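Asunto: Re: [taller-Jarkomia] Desgaste en los cajones metálicos grises

> Los cajones Pretden llevan ya casi 125 turnos. ¿Repintamos
> las paredes o solo cepillamos? El fondo me preocupa menos.

De momento, solo cepillar. El desgaste fuerte está en la franja clara bajo la parte lisa de la pared - el resto aguanta. El fondo tiene roces; lo revisamos en noviembre. Para la franja propongo imprimación Protden, 2 manos, referencia 262.
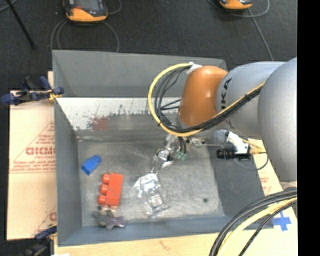
Cajón gris, pared con la franja desconchada.

La mancha rojiza de la izquierda, sin identificar. No lijar ahí todavía.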